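Lista de correo: Archivo y encuadernación doméstica
Asunto: Re: Perforar y graparse los boletines antiguos, ¿sí o no?
Fecha: 4 ago 2024

Hola a la lista:

Contesto al mensaje de la semana pasada sobre los boletines vecinales. Copio la parte que interesa para que se siga el hilo:

> Tengo en casa los boletines de la asociación de Jurketar, desde el primer
> número. Son hojas sueltas o cuadernillos de dos o tres hojas, casi todos
> con la grapa original. Algunas grapas están oxidadas y han dejado marca.
> Mi idea era quitarlas todas, perforar las hojas y meterlas en carpetas de
> anillas por años. Un vecino me dice que no toque nada. ¿Qué hacéis
> vosotros? También me gustaría saber si conviene escanear antes o después
> de ordenar, y si sirven las fundas de plástico normales de papelería.

Voy por partes.

Las grapas. Las oxidadas hay que quitarlas. El óxido pasa de una hoja a la siguiente y con los años el papel se rompe justo por ahí. No uséis el quitagrapas de mandíbula, que levanta la hoja y la rasga. Se pone el cuadernillo boca abajo, se abren las dos patas con una espátula fina sin filo y se saca la grapa por delante con los dedos. Si está pegada, se deja una tira de poliéster entre la espátula y el papel para no rozarlo. Las grapas que siguen brillantes las podéis dejar si el sitio es seco. En Landden tenemos el archivo en una planta baja con humedad y las quitamos todas.

Perforar. Yo no lo haría con originales. Los boletines de los primeros años tienen el margen izquierdo muy estrecho y el agujero cae encima del texto. Además, en la carpeta de anillas todo el peso cuelga de dos puntos y las hojas de arriba se acaban soltando. Perforad las copias de consulta, que para eso están, y los originales guardadlos planos.

Para sujetar las hojas de un mismo número hay dos opciones. Una es doblar una cartulina sin ácido a modo de camisa y meterlas dentro sin nada más. La otra es coser el cuadernillo con hilo de lino por los agujeros que dejó la grapa. La segunda queda mejor, pero lleva tiempo. Nosotros cosimos 23 números y el resto está en camisas.

Las fundas. Las de papelería corriente suelen ser de PVC – huelen a plástico nuevo – y se pegan a la tinta de las fotocopias. Si abrís una carpeta vieja y la letra se ha quedado en la funda, es eso. Valen las de polipropileno o las de poliéster. Para hojas mecanografiadas o impresas en láser prefiero papel a cualquier plástico.

El escaneo. Después de quitar las grapas y antes de meter nada en su camisa. Si escaneáis primero con la grapa puesta, la esquina sale sombreada y el texto se curva. Nosotros perdimos casi 6 meses por hacerlo al revés. El fondo de Landden son 3419 páginas y hubo que repetir una parte que todavía me duele. Guardad un archivo por número y no por página, y poned el año delante en el nombre.

El orden. Hay boletines sin fecha. Mirad los anuncios de la última hoja: las tiendas cambian de teléfono, las fiestas traen programa y con eso se puede afinar bastante. En Testa, el pueblo de al lado, ordenaron los suyos por el precio de la cuota de socio, que subía cada mes de enero. Lo que no se pueda fechar va en una camisa aparte, con lápiz blando y sin inventar el año.

Una cosa sobre los duplicados. En estos fondos salen muchas copias de la misma hoja. Guardad dos, la mejor conservada y otra para consulta. Antes de descartar las demás, miradlas por detrás, que a veces llevan notas a mano, listas de reparto o cuentas. Nosotros encontramos así el recibo de la multicopista.

En cuanto a las cajas, las de la serie Dundar que se comentaron aquí hace tiempo van bien de tamaño para el folio antiguo, que es más alto que el A4. No las llenéis del todo. Con 20 cuadernillos por caja se pueden sacar sin forzar.

Trabajad en una mesa despejada y con las manos limpias y secas. Los guantes de algodón no los recomiendo para papel, porque quitan tacto y se enganchan en los bordes.
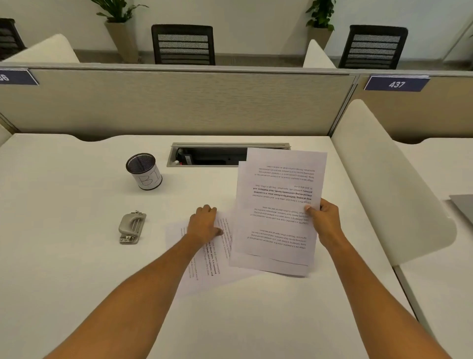

Manos y papel impreso sobre una mesa blanca, en las dos fotos.

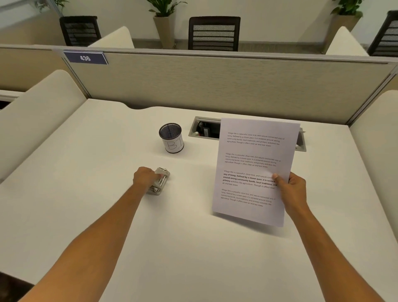
¿Se puede alisar una hoja que lleva años doblada en cuatro?

Basta casi siempre con dejarla abierta entre dos secantes, con una tabla y algo de peso encima, durante varios días. Si el pliegue está ya quebrado, no hay que humedecerla ni plancharla, y es mejor consultar con un restaurador antes de seguir.

Un saludo desde Landden.

Mensajes recientes de la lista
- Cinta adhesiva amarilla en recortes de prensa
- Medidas del folio español y cajas que le sirven
- Re: Hilo de lino, grosor y dónde comprarlo
- Humedad en planta baja, deshumidificador o no
- Programas de fiestas de Testa: busco números sueltos
- Re: Nombres de archivo para escaneos

Contacto con la administración de la lista | © Lista Archivo y encuadernación doméstica | Volver arriba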